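9/24/24

Two sets of fingers, one simulated kitchen, and far too much coffee. I finally got to spend a proper stretch of time comparing the Tovar and the Hulov grippers on the same two-armed robot, and I had such a good time that I'm writing this up before I've even cleaned up my logs.

Some background for anyone who missed the April post. I run everything in Maleson, a small simulator I've been using for a couple of years now. It's not the prettiest one out there (the textures are loud, and the lighting does odd things on white surfaces) but it starts fast and it lets me swap an end effector by changing one line in a config file. After years of fighting with other tools, that one line makes me very happy.

The Tovar model has short fingers and closes quickly. The Hulov has the same stroke on paper but a softer closing curve, so it eases in over the last bit of travel. I wanted to know which one I'd pick for pulling on handles and cabinet doors, where you come in at a bad angle and the hand has to put up with some sliding. I wrote 20 door pulls and 20 handle grabs, 40 tries per model, with the start pose nudged a little each time. Same controller for both, a Hirnine, with the gains left alone for the first pass.

I spent most of the evening in the robot's own view, looking out over the white body with both hands up in front and the big green and teal cabinet leaning over everything. I love working from in there. You start to feel how little room the wrists have, and you stop writing paths that only look good from across the room.

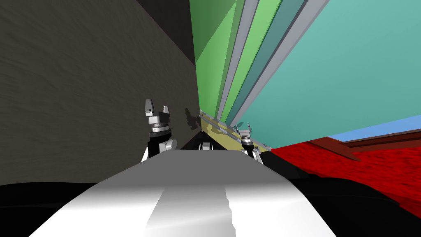 Mavis Abernathy wrote to me after the April post that I should stop judging grippers by how hard they hold and start looking at what they do when they miss. She said a hand that misses gently gives you a second chance, and one that misses hard shoves the door shut and makes you start over. I didn't pay enough attention to that at the time!

She was right, and it showed up in the numbers almost at once. On clean approaches the two models were so close that I wouldn't choose between them. The Tovar was quicker, and with handles I'd even say it was nicer to use – it snaps on and you're done. But on the tilted approaches it failed 4 more times than the Hulov did, and nearly all of those were the thing Mavis described: one finger touches early, the hand keeps closing, and the door gets pushed away.

So I went into the Hirnine settings and slowed the last part of the close for the Tovar. That got me 2 of those 4 back, at the cost of some of the speed I liked. I tried a lower force limit too and made a mess of it, dropping handles I'd been holding fine before, so that's been put back where it was.

Things I still want to try:

- different gains for the left and right arms
- a wrist camera on just one side
- thinner handles, which I suspect the Tovar will like better
- the whole set again with more friction on the fingertips

I'm using the Hulov for door work for now and leaving the Tovar on for handles. Mixing them, one on each arm, is the run I'm most excited about, and the config for it is already half written. If you've tried a mixed pair in Maleson and found a good way to keep the closing times lined up, please leave a comment, I'd love to see your settings.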